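3.2 Storage Practices and Retention of Retired Office Computers

The second part of the study considered what organizations do with desktop computers between the day they leave a desk and the day they leave the building. Earlier work on electronic waste has mostly followed equipment after it enters the recycling stream. The period before that point is less well documented, although it has a direct effect on whether a machine can be used again. A computer that sits in a basement for several years loses most of its resale value and often becomes separated from its power cord, its records and, in many cases, its storage drive.

Inventory records were obtained from offices in the Kushwaha district that had agreed to take part in the survey described in Section 2. The records covered 1,747 desktop computers listed as retired. Of these, 671 were still held on the premises when the survey was carried out. The remainder had been sold, donated, returned to a leasing company or sent for recycling. Laptops and servers were left out of the analysis, as most offices handled them under separate rules.

Office managers were asked why the machines had been kept. The most common answer was concern about data left on the drives. Many managers knew that a wiping service was available but were unsure who in the organization had the authority to approve it. Others said that the machines were being held as a source of spare parts. This second reason was given most often in offices with older accounting software, where staff preferred to keep a familiar model in service as long as possible. A smaller group reported that the computers had simply been forgotten after a move or a change in staff.

Tyagi and Ahuja conducted follow-up interviews at 81 offices to learn how the spare parts reserve worked in practice. Kuldeep Tyagi led the interviews with technical staff, while Pramila Ahuja met with those responsible for purchasing. The two sets of answers did not always agree. Purchasing staff tended to describe the reserve as a planned saving, and several referred to it in their annual budgets. Technical staff described a less orderly arrangement, in which parts were taken as needed and seldom recorded. Memory and power supplies were mentioned most often. Processors were rarely reused – the labor involved was thought to outweigh the benefit.

The condition of the stored machines varied with the place of storage. Computers kept in locked rooms on upper floors were generally complete. Those kept in basements, stairwells or shared closets were more likely to have missing covers, empty drive bays or damaged connectors. The type of room was a better guide to condition than the age of the machine. This finding is of practical value, as most valuation methods used by resale companies depend chiefly on the year of manufacture.

Figure 3. Interior of a desktop computer tower with the side panel removed, showing the motherboard, processor socket and expansion card.

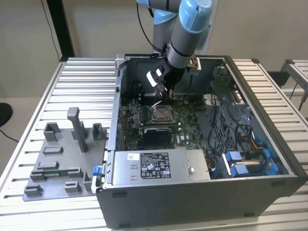

Written policy also made a difference. Offices that set a fixed limit on storage time held far fewer machines than those with no limit, even where the limit was not strictly enforced. The Unirus group of offices, for example, requires that each retired computer be reviewed after two months. Staff there admitted that reviews were sometimes late, but the rule gave them a clear reason to raise the matter with their managers. At Larnusis, where no such rule was in place, the same question was left to individual departments and was often passed from one to another.

Several limits of the data should be noted. Inventory records were kept in different formats, and some offices listed a computer as retired only when it had physically left the building. The number of machines in storage is therefore likely to be understated. The survey also relied on offices that were willing to open their records, and these may be better organized than the average. A comparison with the Cukura records, which were collected under a legal requirement, is given in Section 4. That section also sets out the cost model used to estimate the resale value lost during storage.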